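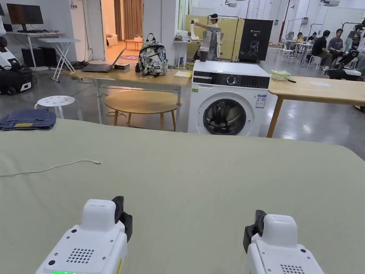
Green table cover with a white cable, item group "table coverings".

Nernano Household Textile Colour Records
Data card, revised 4/8/22

Summary
Nernano is a table of colour readings taken from dyed household cloth, mostly table covers, curtains and tea towels. It holds 3,610 readings from 1,271 pieces of fabric. Each row gives the fibre, the dye class if known, the weave and a colour value in CIELAB.

Maintainers
Kaede Noguchi (readings), Raimo Heiskanen (fibre identification), Chiyo Minami (file format and releases).

Contents
readings.csv - one row per reading
pieces.csv - one row per piece of fabric
dye_classes.txt - codes used in the dye column
changes.txt - release history

Fields in readings.csv
piece_id: matches pieces.csv
L, a, b: colour value, D65 illuminant, 10 degree observer
face: F for front, R for reverse
washes: number of washes before the reading, blank if unknown
operator: initials

Method
Pieces were folded to four layers and read flat on a white tile. Creased pieces were pressed first and left overnight. Printed fabrics were read on the ground colour only. Pieces with a nap were read twice, with the second reading at a quarter turn, and both are kept as separate rows.

Of the readings, 2,474 are from cotton or cotton blends. Linen and wool are thinly covered. The Carrasco pieces came in after the December release and have no wash history.

Known problems
Greys and pale greens read before version 2 carry a small yellow shift from a worn tile. The affected rows are flagged, and no correction has been applied.
Colour names in pieces.csv are the donor's own. "Sage", "olive" and "moss" overlap heavily and should not be used as labels.
Optical brighteners were not measured. Treat whites with care.

Use
Suited to checking fade estimates and dye matching at home or workshop scale. Do not use it to set trade tolerances.

Licence
Free to copy and change with credit to the maintainers. Corrections go to Chiyo Minami with the piece_id in the subject line.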